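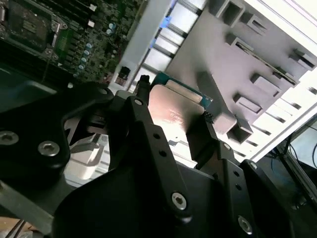

Issue 9, page 2

Grotlow opens its server refit bench in Clellton

Hi, it's Murray Whitcombe, and I get to write the news this time because Citlali Cuevas is up to her elbows in rack rails. We're opening a refit bench at our Clellton shop in September, and I've been wanting to tell people for months!

The short version: if your office, school or clinic has servers that still run fine but feel slow, you can now bring them to us and we'll go through them board by board. New processors where the board will take them, more memory, fresh thermal paste, clean fans, the works. You get the same box back with your own drives in it, and you don't have to spend a whole year's budget on a new one.

I'm going to talk about processors for a bit, because that's the part of the job I love. A server processor is a flat thing with a metal lid on top (the heat spreader, if you want the proper name) and a thin circuit board underneath. Out of the tray it's really a pretty object. The lid picks up every light in the room, and you can get pinks and coppers off it if you tilt it right. I've been doing this a long time and I still tilt them.

The trouble is the socket. The contacts down there are tiny, and a chip that goes in crooked can ruin a motherboard that was perfectly happy five minutes earlier. So we've set the whole bench up around that one move. The chassis lies flat with the lid off, good light from above, nothing loose nearby. The chip comes in by its edges, lid up, and it gets lined up over the socket before it goes anywhere near it. Then down, level, no pushing. Then the retention hardware gets closed in the order the board maker says, and yes, we do look it up each time, even on boards we know by heart.

Defne Ağca wrote our bench rules and she's strict about them. No drinks. No sleeves dangling. Old chips go straight into a tray with a label, and nothing gets set down on the chassis floor "just for a second." I got told off for a screwdriver on my very first day with her, and I own part of the company.

What does a refit look like from your side? You book a slot and tell us the model. We check what the board supports and send you a price before you unplug anything. When the machine arrives we take down the serial numbers, open it up and blow out the dust (so much dust, you would not believe what comes out of a closet server). The parts get swapped, and then it runs under load overnight. In the morning we read the temperatures, and if they look wrong the heatsink comes off and the paste gets done over. You get a printed sheet with all of it.

We're keeping the records in Zikarham, our own job tracker, which Declan Kingi built and keeps adding buttons to. It has 2516 board entries in it now, with notes on which chips fit and which ones only fit on paper. If you've got an odd old machine, ask anyway. There's a decent chance Declan has already had the lid off one.

We've also put together a plan called Rewi for places with a full rack. Two visits, spaced out so you're never without the machines you need most. On the first we pull half the rack and leave the rest running, and on the second we bring those back and take the others. Eilif Backlund is running the scheduling for that, and he'd like me to say that early mornings go first, so speak up if you want one.

"People bring in a server and apologize for how old it is," Eilif says. "I don't mind old. I mind a bent pin."

A few things we won't be doing at the bench, to save you the drive: laptops, phones, and data recovery from dead drives. We can point you to folks who do.

Booking is open now at the front counter in Clellton. Bring the model number, and the rail kit too if you can find it (check behind the rack, that's where ours always is).

Press contact: Murray Whitcombe, Grotlow, Clellton. Writers who want to come by and watch a refit are very welcome, just leave the coffee in the front room or you'll hear from Defne.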